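# Lostaveck tabletop rules

The **Lostaveck rules** are a short set of good-practice rules for robot pick-and-place trials on a cloth-covered table. Written by Khanyisile Naidoo and Tomás Nic Giolla at Pamunley. First issued in February, current text dated 10 December 2019.

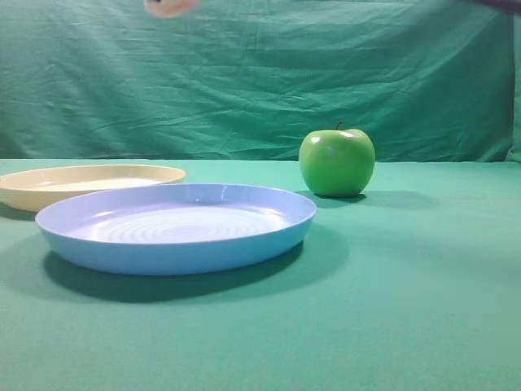 ## Scope

Covers small household items - fruit, dishes, cups - moved by one arm on one table. Not mobile robots, not knives or glass. Load limit is 500 grams per item.

## Setup

- Plain cloth on table and behind it, same color family. Green is usual, gray allowed.
- Dishes start empty unless the task sheet says otherwise.
- One dish may overlap another from the camera's side. Overlap gets noted in the log.
- Target item sits clear of the dishes, with cloth showing between.
- Shadows are fine. Lamps stay put for the whole session.

## Hands and people

Hands out before the arm is enabled. Anyone reaching in calls "table" first, and the operator holds the stop button untill they call "clear". A trial with a hand in view at the start is kept but flagged, never quietly deleted.

## Counting trials

A session is 30 trials. Drops count as failures, even if the item lands in the right dish afterwards. Restarts get a new number.

## Revisions

The first version had no rule on overlap. Agustina Salinas went through 265 logged trials at Andon and found 139 with no note on dish placement at all, so the log line was added. Wording on lamps came later, from Nayeli Sotelo. Urrego uses the same text but with it's own load limit.

## See also

- Emergency stop
- Pick and place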